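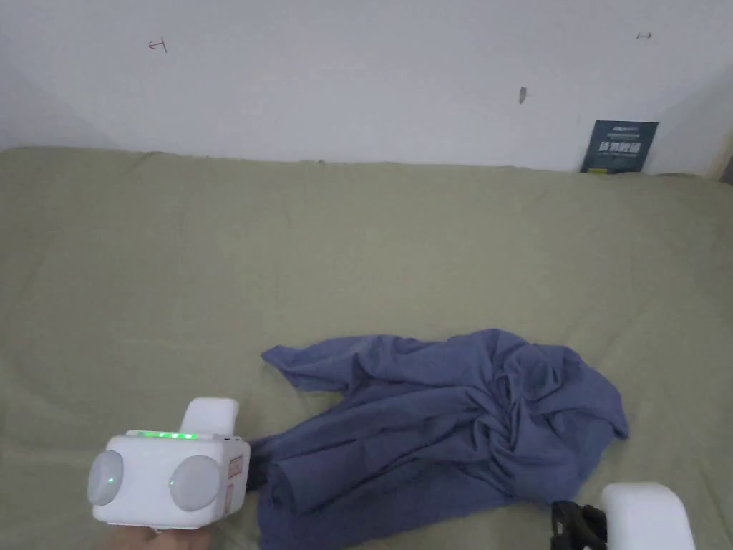 Gripper comparison, Cevham site. Progress report for March

The comparison of the Boklow and Mykhailiuk hand-held grippers is behind plan, and I would rather say so at the top. We have 132 usable folding runs from the Boklow and 50 from the Mykhailiuk. That gap is too wide for the side-by-side table we promised you. Most of the Boklow runs start the way we asked, with a shirt bunched up on the green sheet and the folds packed into a knot, and that start is where I have the most doubts. A blue-gray shirt twisted up like that gives the fingers plenty to grab. A flat shirt does not, and we have tried far fewer of those.

Of the 132, the Boklow got the shirt open on the first grasp in 63. The supplier's write-up calls this kind of result strong. I don't. Our operators had practiced on the Boklow for weeks, and I can't separate their skill from the hardware yet.

The row of green lights along the top of the body is meant to tell the operator that the unit is ready. It came on in 3 runs where we later found no usable data had been saved. I have asked for a fix and been told one is coming — I will believe it when the files show up.

The Cirutby controller has been less trouble than I expected. It dropped its connection twice, both times late in the afternoon, and we lost a little time restarting. We still have no good measure of delay between the hand and the log.

For next month: flat starts only, new operators on both grippers, and no further spending on Boklow spares until the Mykhailiuk count catches up. The request for a second Cirutby unit is withdrawn for now.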